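亚麻这回事

我迷上亚麻，是从一条旧毛巾开始的。那条毛巾挂在德罗特赛德（Drotside）一家小旅馆的厨房门后，灰不灰、黄不黄，边角磨出了毛，擦玻璃杯却比什么都好使，一遍过去，杯壁上连一根细绒都不留。我问能不能买走，人家不卖，说用了两代人了，还早着呢。

两代人！我家里的毛巾两年就要换。从那天起我开始到处打听亚麻，问着问着，就问到了地里。

德罗特赛德在一条慢吞吞的河边上，往北是缓坡，坡上种的就是亚麻。种麻的季节不长，播下去到拔出来，一百天上下。最好看的是开花那几天，整面坡都是蓝的，而且只蓝一个上午。亚麻花天亮时开，中午前后花瓣就开始往下掉，下午再去，只剩一片绿杆子在风里晃。我第一次去就扑了个空，在田埂上站到傍晚，一朵也没见着。第二天五点起床，雾还没散，蓝色从雾底下一点一点透出来，我在那儿傻站了一个多小时，鞋全湿透了，值得！

本地人对花倒不怎么上心。他们看的是杆子：够不够直，分不分杈，下半截的叶子黄了没有。纤维长在杆子的皮层里，从根一直通到梢，所以收麻不用割，要连根拔，割一刀就等于白白丢掉一截好纤维。拔下来的麻一行一行平铺在地上，接下来的事情交给露水。

这一步叫沤麻，也有人叫露浸。麻杆里的纤维被胶质粘在木芯上，得靠微生物慢慢把胶质吃掉，纤维才剥得下来。雨水多了会沤过头，纤维发脆；天太干又沤不动，麻杆硬邦邦地躺着，一躺就是几个星期。铺在地上的麻要翻面，让两边颜色匀。种麻的人每天早晨都去折几根杆子，听声音，看断口，再用拇指一搓，木屑掉得干净，就可以收了。我学着搓过好多根，自己觉得都差不多，他们却能说出这一行比那一行早了两天。

那股气味我得专门写一笔。很多人写沤麻都说臭，水沤的池子确实臭，露浸的麻田不一样，是湿稻草、蘑菇和一点点醋混在一起的味道。闻惯了以后我甚至有点想念，回城之后打开装样品的纸袋，还会先凑上去吸一口气。

沤好的麻打成捆，送去胡多努姆（Hudonum）。那是上游一个只有一条主街的镇子，街尾有座老打麻厂。厂房长长的一溜，窗子很高，里面的光线总像是下午四点，空气里浮着金色的细屑。麻捆先过一排带槽的辊子，木芯被压碎，再由飞快转动的刀片把碎屑打掉，出来的就是长麻，一把一把，颜色像浅金色的头发，拿在手里凉凉的，沉甸甸的。短的、乱的那些叫麻屑纤维，可以纺粗纱，可以搓绳，也可以塞船缝。木芯碎屑也不扔，压成板材，或者给牲口垫圈。整株麻用完，地上几乎不剩什么。

打过的麻还要梳。梳麻的台子上竖着钢针，从疏到密，一把麻甩上去，往回拉，再甩，再拉。现在有机器代劳，但胡多努姆还留着几张手工梳台，夏天对外开放，谁都可以上去试一试。我上去了。头三下就把一大半麻扯成了乱团，旁边的师傅看得直吸气，把我的手往后挪了半尺，让我从梢子梳起，一点一点往里走。这下好多了，麻在针间哗地一下散开，像水。我梳了一上午，梳出来的长麻不到一小把，舍不得放下，拎着它吃了午饭。

纺麻跟纺羊毛完全是两回事。羊毛有弹性，会自己抱住自己，麻没有，麻滑，直，脾气倔，得用水让它听话。手纺的人身边总放一只小碗，手指蘸一下水，在纱上抹过去，纱就服帖了，表面发亮。机器也是这个道理，粗纱先从热水里走一趟，再牵伸加捻，叫湿纺，纺出来的纱细而光。不过水的叫干纺，纱毛一些、粗一些，做厨房巾和粗帆布正合适。小旅馆门后面那条毛巾，我后来猜是干纺的纱，因为它摸上去有一种粗粗的颗粒感。

再往下就是织。我去的那家织坊叫纳瓦（Nava），藏在胡多努姆老邮局的后院，进门先听见声音，咣当，咣当，隔着两道墙都震脚底板。织坊里保存着一本旧的布样簿，六百四十三块布样，每块只有火柴盒大小，贴在发黄的硬纸上，底下用墨水写着经纬密度和用途：面粉袋，桌布，婴儿被，裹尸布。一个地方的人从生到死用的布，全在这一本里了。我翻了一下午，翻到最后手都不敢使劲。

亚麻上机很考验人。经纱没有弹性，张力稍微不匀就断，空气太干也断，所以老织坊总爱设在半地下，潮乎乎的，冬天还要往地上洒水。断了头，织工手指一捻，打个小得看不见的结，接着织。我问一天断多少次，对方摆摆手，意思是谁去记那个。

纳瓦织得最多的是平纹，一上一下，再老实不过。可是平纹的亚麻一点也不呆板，纱线粗粗细细，织出来的布面就有深有浅，光从侧面过来的时候尤其好看。也织人字纹，织小提花，织一种本地叫“雁眼”的菱形小格，专门做擦手巾，吸水特别快。我最喜欢的还是那匹没漂过的平纹，燕麦色，下机的时候硬得像纸板，抖一抖会响。

新亚麻就是硬的，第一次买的人常常失望，觉得扎。请一定给它一点时间！亚麻是越洗越软的东西，洗一次，纤维表面的胶质少一点，洗到第十次，它开始有点意思，洗过一两年，就软成另外一块布了，垂下来的样子都不同。老派人家讲究新床单先给客人睡，听着有点坏心眼，后来有人告诉我说反了，是先自己睡软了，再给客人。两种说法我在同一条街上都听过，至今没弄清楚哪个才对。

漂白也值得一说。过去没有药水，靠草地、太阳和水。布织好以后铺到河滩的草上，洒水，晒，再洒，再晒，从五月铺到夏末，布就从燕麦色一路变成象牙色，再变成雪白。德罗特赛德的河滩至今有一块地方叫“白草场”，现在是踢球的地方，不过河边那排拴布用的矮木桩还在，孩子们拿它当板凳坐。草地漂白的布有一种很特别的味道，青草味里带一点铁味，我在纳瓦闻过一块，是他们前几年试着用老法子漂的，漂了一整个夏天，只漂出三块桌布。

说到绣花，就得提到普拉丹斯卡（Pradanska）。那是河对岸的一个村子，土地薄，种麻种不过北坡的人，就把力气用在针线上。普拉丹斯卡的绣法多半是沿着布边走的藤蔓，枝条细，叶子小，花开得很省，隔一段才有一朵。从前绣线用蓝的和褐的，蓝的来自菘蓝，褐的来自核桃皮，洗得多了褪成很柔和的颜色，跟底布几乎融在一起。现在什么颜色都有，也有机绣的，年轻人拿它做窗帘、做衬衣领子，还有人绣在帆布鞋上，我觉得好看极了。

村里的老习惯是在布角上绣几针记号，可以是字母，可以是一串数字，也可以只是几道短线。从前各家的布都拿到一处河滩上晾，不做记号就分不清。嫁妆里的床单更是要编号，一床一床轮着用，免得老是洗上面那几条，底下的却放黄了。六十条床单的嫁妆，在当年算是体面的，一年只在春秋两季大洗，中间脏的全攒着。我听到这里立刻明白了为什么那些老柜子都做得那么大。

大洗的日子全村出动。木桶架在河边，草木灰滤出碱水，烧热，浇到布上，从桶底流出来，再烧，再浇，要折腾一整天一整夜。然后捶打，漂清，两个人各拽一头反着拧，拧成一根粗麻花，水哗哗地往下流。拧完还要抻，两人面对面站着，身子往后仰，用体重把布拉方正。老人说小姑娘们最爱这一步，可以趁机猛地一松手，让对面的人坐到草地上去。

现在当然都用洗衣机了，可是床单该怎么抻、怎么叠，道理没有变。大块的布有自己的主意，抓不住角就全盘皆输。先找到边，顺着边摸到角，把布提起来抖开，让空气钻到下面去，它就会自己落平。我在城里住久了，向来是把床单揉成一团塞进柜子，学了这一手以后，竟然开始盼着换床单。

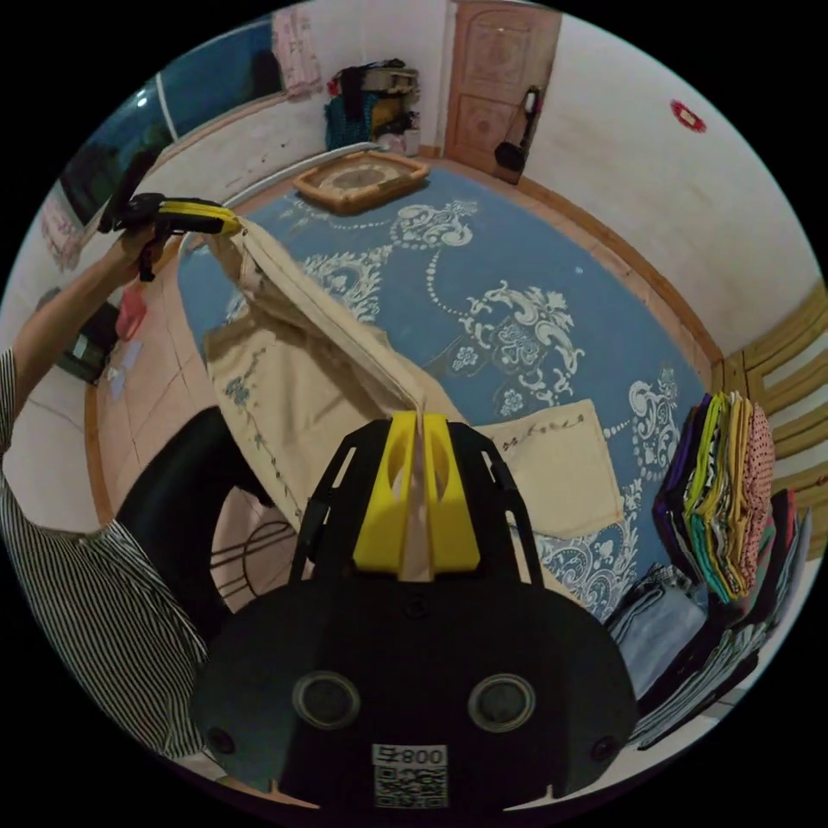 床上的米色绣花布，下半部分绣着细细的花藤，靠近一角另有一小段深色绣线。

洗亚麻其实省心。温水，普通的洗衣液就行，别塞太满，让布在水里有地方翻身。不要用柔顺剂，它会在纤维上糊一层膜，布反而不吸水了。最要紧的是别烘得太干，留一点潮气的时候拿出来，用手抹平，搭在椅背上或者门上，第二天就妥帖了。烫也要趁潮烫，干透了再烫，褶子跟刻上去的一样，喷多少水都没用。绣花的部分翻过来，底下垫一条毛巾，从背面烫，花纹就会鼓起来，枝叶都是立体的。

至于褶皱，我的态度前后变过两回。起初嫌它皱，后来拼命烫，再后来随它去了。亚麻的褶子跟棉布的不一样，折得利落，有棱角，光照上去有明有暗。夏天穿一件皱巴巴的亚麻衬衣坐在树荫下，没有比这更舒服的衣服了，风直接穿过去，汗一出来就被布吸走，又很快散掉。我有一件穿了好些年的，袖口毛了，领子翻过一次面，还想再穿下去。

补亚麻也很有意思。它不容易破，破起来往往在折痕上，因为年年折在同一个地方，纤维给折断了。所以会过日子的人叠床单，每回换一条折线，这回对折，下回三折。真破了，就从布边抽几根纱出来，用原来的纱补原来的洞，一上一下地织回去，补好以后得对着光才找得到。纳瓦的织工教了我两个小时，我补出来的那块，老远就能看见，像贴了一块膏药。我把它带回来挂在书桌前面，看着很高兴。

现在来种麻的人比前几年多了一些。有个小农场在北坡上同时试了2个品种，一个杆子高，一个抗倒伏，收下来的麻分开沤，分开打，最后在纳瓦织成两匹布，并排挂着让人摸。我摸了半天，觉得高杆的那匹更凉，抗倒伏的那匹更有筋骨。同去的人意见刚好相反，我们争了一路，一直争到车站。

麻种子也是好东西，我差点忘了写。榨出来的油可以吃，有股坚果味，淋在煮土豆上，加粗盐和一点生洋葱，是胡多努姆人的家常午饭。放久了会苦，所以他们只买小瓶，现榨现吃。同样的油煮过以后可以擦木头，打麻厂的门框、纳瓦的织机、小旅馆的餐桌，全是用它一层一层擦出来的，颜色像蜂蜜。擦过油的抹布千万要摊开晾干，团起来会自己发热，甚至烧着，这件事当地的小孩子都知道。

如果想去看，花期每年都不太一样，要看春天冷不冷，最好提前问一声，并且一定要赶早。打麻厂夏天开放，梳麻台前常常排队，带一件不怕沾屑的衣服。纳瓦的零头布论斤卖，放在进门左手边的大筐里，我每次去都要把整个筐翻到底，从来没有空手出来过。去普拉丹斯卡可以坐渡船，船很小，风大的日子停开，那就沿河走到上游的桥，路边全是接骨木，开花的时候香得人走不快。

至于那条旧毛巾，我今年又去看过，还挂在厨房门后，边上多了一道新的包边，用的是燕麦色的粗线，针脚很大。我又问了一次卖不卖，还是不卖。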